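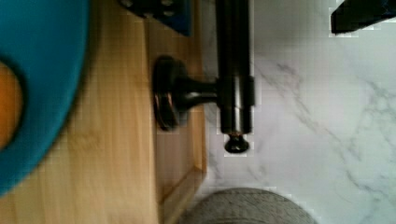

明るい木の板、縦の木目

2022年4月30日
Gralgateが秋から飛ばすという51席のターボプロップについて、読んだ資料と現地で見たことを書いておく。長くなるので続ける形にする。機体はVonska製。

まず前提。Gralgateは地方の短い路線だけをやっている会社で、今の機材は同じくらいの大きさの旧型。新型といっても胴体はほぼそのままで、変わるのは主にエンジンの制御とプロペラ、それに客室の一部。

見た目で一番わかりやすいのはプロペラ。旧型は羽根が4枚、新型は6枚になる。作っているのはLefèvreで、羽根は複合材。根元から先に向かって後ろへ反った形をしている。

枚数を増やす理由をよく聞かれるので先に書く。同じ推力を多くの羽根で分ければ、一枚あたりの負担が減る。そのぶん回転を落とせる。回転が落ちると羽根の先端の速度が下がる。

プロペラの音は先端の速度にかなり左右される。先端が音速に近づくと音が急に大きくなる。だから静かにしたければ、まず回転を落とす方向で考える。

もちろん枚数を増やせば重くなる。ハブも複雑になる。羽根どうしの間隔が狭くなると効率の面でも別の問題が出る。単純に多いほどよいという話ではない。

旧型の羽根は金属だと思っている人がいるが、あれも複合材。Gralgateの旧型に限れば、途中で一度羽根を交換しているはず。整備記録の公開分にそう書いてあった。

音の高さの話。羽根の枚数と回転数を掛けたものが、基本の音の高さになる。枚数が増えて回転が少し落ちる場合、結果としては音が高くなることが多い。新型もそうなる。

客室では低い音のほうが壁を通りやすい。高くなれば内装の吸音材が効きやすい。Vonskaの説明書に「乗客が感じる騒音の改善」とあるのは、主にこの部分を指していると読んだ。

一方で外の人間にとっては、高い音は耳につきやすい。遠くまでは届きにくいが、滑走路のすぐ横では前より気になる人がいるかもしれない。ここは数字だけで判断できない。

次に空港の話。最初の就航先はHestthorpe。滑走路は一本で、長さは1,679メートル。片側の先は川、反対側は道路をはさんで畑。

1,679メートルはこのクラスのターボプロップには足りる長さ。ただし足りるかどうかは条件で変わる。気温、風、路面、重さ。満席で燃料も多く積んだ夏の日が一番厳しい。

気温が高いと空気が薄くなり、翼もプロペラもエンジンも同じだけ仕事をしにくくなる。離陸までの距離が延びる。冬に余裕のある滑走路でも、夏の午後は計算し直しになる。

Hestthorpeは標高が低いのでその点は楽。困るのは風のほうで、川沿いに横から吹く日が多い。春先は特に欠航が出る。

横風の制限値は新型でも旧型と同じ、と発表資料にある。尾翼も脚も変えていないのだから当然で、機材が新しくなれば欠航が減ると期待している人には残念な点。

欠航が減る可能性があるのは霧の日。操縦席の表示装置が新しくなり、衛星を使った進入方式に標準で対応する。Hestthorpeには地上の誘導設備が片側にしかないので、これは効く。

ただし空港側で進入方式の公示が済んでいないと使えない。公示の時期は調べたが見つからなかった。機体だけ先に来て、しばらくは従来の方式で飛ぶことになると思う。

就航の予定は10月。冬ダイヤの切り替えに合わせる形。最初は3機で、残りの発注分の時期は書かれていない。

3機という数について。毎日飛ばすのが2機、予備と整備に1機という組み方だと思う。路線の数から見ても、そのくらいでちょうど回る。

旧型がすぐ消えるわけではない。新旧が並ぶ期間があり、その間は乗員の資格が両方に対応できるかが問題になる。今回は同じ型式の派生なので、差分訓練で済む。

差分訓練の中身は、表示装置の使い方、エンジン制御の違い、故障時の手順。プロペラの変更そのものは操縦の感覚にはあまり出ない、と資料にある。実際どうかは乗務している人に聞かないとわからない。

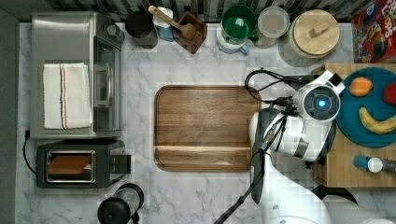
白い大理石のカウンター。トースターにパンが一枚

続き。エンジン制御の話を少し。

旧型では、パワーとプロペラの回転を別々のレバーで扱う。新型では一本にまとまり、回転のほうは計算機が決める。離陸、上昇、巡航で段階的に切り替わる。

巡航で回転を落とす設定が標準になったので、燃費はよくなる。どれだけよくなるかは路線の長さ次第で、短い路線ほど差は小さい。上昇と降下で大半が終わってしまうから。

宣伝の資料に載っている燃費の改善値は長めの路線で計算したもの。Gralgateの路線は短い。そのままの数字を当てはめて運賃が下がると書いている記事を見たが、それは無理がある。

速度も誤解が多い。新型は速くならない。巡航速度は旧型と同じで、所要時間の表も変わらないはず。

短い路線では、空を速く飛ぶより地上の時間を縮めるほうが効く。乗り降り、荷物、給油。この機体は前方に貨物扉、後方に客用扉という配置で、作業が重ならないのが利点。

ターボプロップが地方路線に残っている理由も同じところにある。ジェットの速さは長い距離で生きる。短いとほとんど差がつかず、燃料の差だけが残る。

座席の話。51席というのは中途半端に見える。通路をはさんで二席ずつ並べていくと四の倍数になるはずで、最後列で調整して51になっている。

座席表を見ると、後ろの扉の前の列だけ片側が一席。乗務員の席と非常用装備の場所を取った結果らしい。この一席は隣がいないかわりに窓の位置がずれている。

窓から景色を見たい人は後ろ寄りがよい。この機体は高翼なので翼は頭の上にある。下はどの席からもだいたい見えるが、中央付近は脚とエンジンの覆いが入る。

プロペラの横の列は、静かになったといっても一番うるさい。座席の背を見ていると細かく震えているのがわかる。眠りたいなら前か後ろの端。

荷物棚は少し深くなった。機内持ち込みの規定は変わらない。大きい車輪付きの鞄は今までどおり搭乗口で預けることになる。

Hestthorpeで試験飛行を見たときのことも書いておく。見たのは川側の土手から。朝のうちは雲が低く、昼前に上がった。

試験機は離着陸を何度か繰り返した。聞いた印象では、離陸のときの低いうなりが減っていた。代わりに細い音が乗る。扇風機の強いやつに近い。個人の耳の話なので参考程度に。

着陸後にプロペラの角度を変えて減速するときの音は、旧型と変わらないように聞こえた。あの音が苦手な人には変化がないと思う。

地上走行は静かだった。アイドルの回転が低く抑えられているためだと思う。駐機場から誘導路に出てくるまで、風向きによっては気づかない。

土手は柵がないので、見に行く人は足元に注意。草の下に段差がある。駐車は空港の有料のところを使うこと。農道に停めると農作業の車が通れない。

空港の展望デッキは滑走路の端が格納庫に隠れて見えない。離陸を見るなら土手、駐機中を見るならデッキ。デッキは朝が逆光。

整備の話も少しだけ。複合材の羽根は小石や雹で傷がつくと、表面だけ見ても内部の状態がわからないことがある。叩いて音を聞く検査を今でもやる。

Lefèvreの羽根は前縁に金属の覆いがあり、その部分だけ交換できる。羽根も一枚ずつ外せる。6枚を丸ごと降ろさずに済むので、地方の小さい格納庫でも作業しやすい。

交換したあとは釣り合いの調整が要る。これも機体側のセンサーで測れるようになった。以前は測定の機材を持ち込んでいた。

凍結対策は羽根の根元側の電熱。方式は旧型と同じ。枚数が増えたので使う電力が増え、発電機も容量の大きいものになっている。

翼のほうは前縁のゴムを膨らませて氷を割る、昔からの方式。窓際に座ると冬は動いているのが見える。故障ではない。

代替燃料についても質問が来ていた。混合したものは使える。混ぜない状態での使用は認証の範囲に入っていない。Hestthorpeに供給があるかどうかは別の話で、今のところ案内はない。

電動化やハイブリッドとの関係も聞かれた。今回の新型は普通のターボプロップで、電動の部分はない。Vonskaが別に研究していることと混同している記事がある。

訂正。上で羽根の凍結対策を「根元側」と書いたが、資料を見直したら電熱の範囲はもう少し外側まであった。方式が同じという点はそのまま。

もう一つ補足。横風の制限値は「同じ」と書いたが、濡れた路面での値は新型の資料にまだ載っていない。乾いた路面の値が同じ、というのが正確。

運賃と時刻表は未発表。予約の開始日が出たらここに続けて書く。機材の割り当ては便ごとに変わるはずなので、新型に乗りたい人は予約画面の機種名を見てから買うほうがいい。

旧型の退役の順番は、登録の古いほうからだと思う。こちらも発表があればつなげる。

川側の土手は来月、草刈りで一部が通行止めになると空港の掲示板に出ていた。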